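Skorkham

Last updated Nov 16, 2023

Skorkham is a small market town and a common stop for travelers on the inland route to Drollgate. It has a population of more than 1,000 and is known for its covered market, its tea houses and the old ferry landing below the church. The nearest larger town is Baudry, where the bus station is.

Travel to Skorkham was mostly by river until the ferry closed. The landing was later turned into a walking area with benches and a small museum, which holds 400 objects from the ferry years. Tahmineh Zarei wrote the first visitor guide to the town and drew its maps by hand.
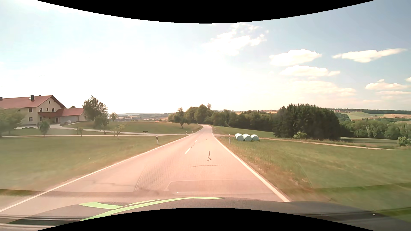
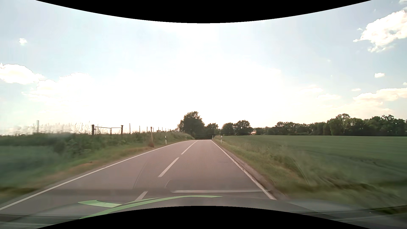 Places to stay are limited. The Damodwood guesthouse has 30 beds and takes walk-in guests except in December, when it closes. Rooms are also let above two of the tea houses. Buses from Baudry run in the morning and late afternoon, with no Sunday service. The market opens early and most stalls are packed up by noon.

Comments (2)

Pejman Kermani
The museum shuts for lunch now, so go before or after. The ferry bell is upstairs.

Precious Catacutan
Does the afternoon bus still stop at the landing, or only by the market?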